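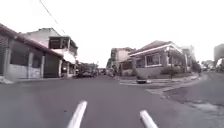 Céu fechado na rua, quase sem cor nenhuma.

Dia 26 de junho de 2025 e eu ainda estou falando da prova de maio, eu sei, minha irmã já pediu pra eu trocar de assunto no almoço! Mas é que lançar peso aos 41 anos mexe com a gente.

Pra quem chegou agora: comecei no atletismo master faz dois anos, por culpa da Golnar Kermani, que lança martelo e não aceita não como resposta. O torneio de Tescombe foi o meu primeiro fora de casa. Viajei 370 km de ônibus com o peso na mochila (3 kg no colo, parabéns pra mim) e cheguei com a lombar em frangalhos.

Queimei o primeiro arremesso. Queimei o segundo também, pisei em cima do anteparo que nem iniciante. No terceiro entrei morrendo de medo, fiz o deslizamento mais curto da vida e saiu 8,94 m. Não é marca de gente grande, mas é 31 centímetros a mais do que eu tinha — e com isso passei pra final, em sétimo lugar! Terminei em sexto. A Hường Ung ganhou com folga e ainda veio me dizer que eu solto o braço esquerdo cedo demais. Ela tem razão, o Bình Châu repete isso todo treino.

Então agora o plano é força e mais força. Voltei pro agachamento, estou com 80 kg em séries de cinco, e duas vezes por semana faço só giro de quadril com bola medicinal, aquele exercício chato que eu pulava sempre.

A sapatilha nova da Flaltex ainda aperta no dedinho, conto depois se laceou. Próxima prova é em Rundley, inscrição já paga. Se alguém souber de carona com porta-malas grande, me escreve!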